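Fotis two-arm project, progress note for Delside
28/03/2025 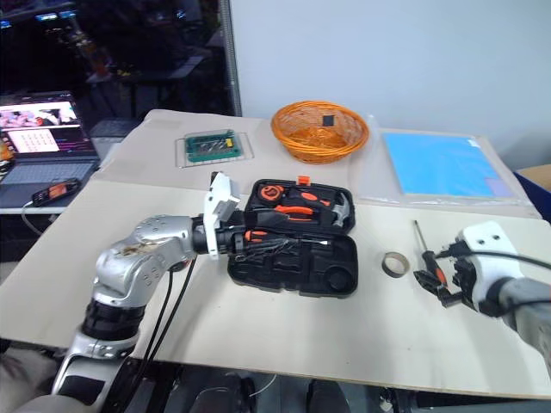 Tool case task: left gripper at the lower tray, screwdriver in the right one.

Hi Loan,

So, the tool case! We've now recorded 286 demonstrations of it, and 283 made it through Hòa's checks (the three we dropped had gaps in the joint data). That's the whole set we promised you for this stage, and I'm pretty happy with how clean it is.

The thing we wanted to find out was whether training both arms under one policy beats giving each arm its own. Short version: it does, mostly on the handoffs. With separate policies the arms kept waiting on each other, and Sibusiso spent a good week thinking it was a timing bug in his code. With the joint policy the waiting is nearly gone. What still goes wrong is picking from the lower tray. Dark tools on a dark tray are hard for the head camera, and the gripper tends to close a little too high. Emmett wants to try adding the wrist views back in, which we took out in the fall to save training time, and I think he's right.

Money is fine. We haven't touched the spare parts line except for 2 sets of gripper fingers from Gajdoš.

Next up is the same comparison with the tools in new spots, then the write-up, which I'd like to get to you in July. Could you let me know if Delside still wants the raw recordings too, or just the checked ones? It changes how much storage I ask for.

Horácio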